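# Borkdale Bench Rule Cards (for arms that work around kitchen appliances)

Hi, I'm Florence Tremblay, and I write and print these cards out of a small shop in Vemport. They started as sticky notes on my own bench. Then the folks at Plalthorpe asked for a set, then Chiang wanted theirs with bigger type, and now they're a product with a page and everything!

So what do you get? A ring of 15 cards, laminated, each one a rule you can read from arm's length, with the longer version on the back for when somebody wants to argue. They cover the stuff we kept repeating out loud: where people stand, who holds the stop button, what gets unplugged, what the gripper is allowed to touch and how hard. They don't replace your risk assessment or whatever standard your site works to. Please do that part properly. I think of the cards as what you hang on the hook once the paperwork is signed, so the person running the bench at 4 p.m. does the same thing as the person who wrote it all down in the morning.

## What's on the ring

- **Cards 1 to 5, before power:** reach zone marked, stop button tested, cables tied back from the joints, tools off the bench, speed limit set.
- **Cards 6 to 11, handling:** glass, lids, knobs, hinged doors, cords, anything with liquid in it.
- **Cards 12 to 15, after:** park position, fingertip check, log entry, handover.

The handling cards are the ones people write to me about. Card 6 (glass) got rewritten more than any other, and I'm still not in love with the wording, but the gist is simple: no bare hands under raised glass, eye protection on, and a grip force you've tested on a spare before you go near the good one. Write the number down. There's a blank box on the back for it, and it takes a fine marker fine but smears with ballpoint, sorry.

Card 9 is cords. My rule is that an appliance stays unplugged through all the motion work, and you only bring in mains power when the heating or the controls are what you're testing. A few customers find that strict. I've kept it.

## Lids, my favorite card

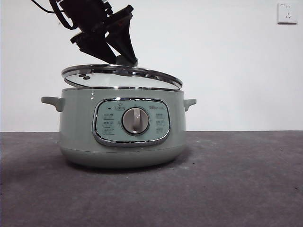 Card 7 is about lids, and I'll happily talk about it all day. Round glass ones with a steel rim are the tricky kind, because the knob is small and the whole disc wants to swing once it leaves the pot. With a green cooker like this one, the lid is up but tilted, one side higher than the other and the right side dipping close to the rim, and that's the moment the card is written for. Stop there, look at the angle, and decide whether to level it or set it back down before you go any higher. I like a plain gray surface under the job too, with nothing crowding the pot, and that bare stretch off to the right is just where I'd want a landing spot for the lid. Card 7 says to pick your landing spot first. Mark it with tape if your surface takes tape.

## Ordering and small print

Each ring comes with a steel hook and 5 blank cards for your own rules. Cards are sold by the ring, and if you need 200 or more for a training site, write to me first so I can check stock. The part number is 763, which you'll want if you're reordering single cards.

The current edition went to print in December. If you have the older ring, the only real changes are to cards 6 and 12, and I'll mail those two at no charge if you send me your shipping address.

Wipe them with a damp cloth. Don't use solvent on them, it clouds the laminate and then no one can read card 2, which is the stop button one!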